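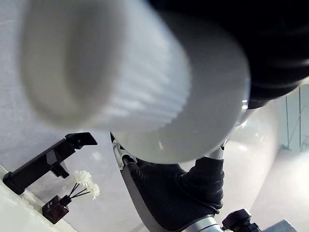

White ribbed cylinder, close up.

Tagle Street Residents' Group
Minutes of the general meeting, May 2021

Filed under: Minutes & Notices

The chair opened the meeting in the side room of the Kondodport library. The minutes of the last meeting were accepted with one change: the bike rack item should read "north entrance."

1. Shared garden
The water company has agreed to move the meter closer to the gate. Work has not been scheduled. Members with plots along the back fence were asked to keep the path clear until it is done. There are 2 plots open and a waiting list. The secretary will write to the next people on the list this week.

A member asked if raised beds could be built higher than the present limit. It was agreed to allow this on the east side only, as the west side shades the neighbors.

2. Parking on Trumell Avenue
The city has replied to our letter. It will not extend permit hours but will repaint the curb near the bus stop. Several members felt the reply did not answer the main point about evening parking. A second letter will be sent, with the evening survey attached. The survey had 435 replies.

3. Street sale
The sale will go ahead outdoors. Tables cost the same as last year. Sellers must take home anything left over, and no dumping behind the library will be allowed. The group took in almost $400 at the last sale. Motion to spend up to $30 on new signs, carried.

4. Plalus building
The owners of the Plalus building have applied to turn the ground floor into a cafe. Members spoke for and against. Concerns were trash pickup before 6 a.m. and the fan on the alley side. The group took no position. Anyone who wants to comment should write to the planning office directly.

5. Other business
The light at the corner of Tagle and Trumell is out again. Reported twice. The secretary will call.

The key to the notice board is still missing. If you have it, please drop it at the library desk.

Next meeting: same room, date to be posted on the board. Meeting closed at 8:50 p.m.

Last updated by: site editor
Shares 2
0 comments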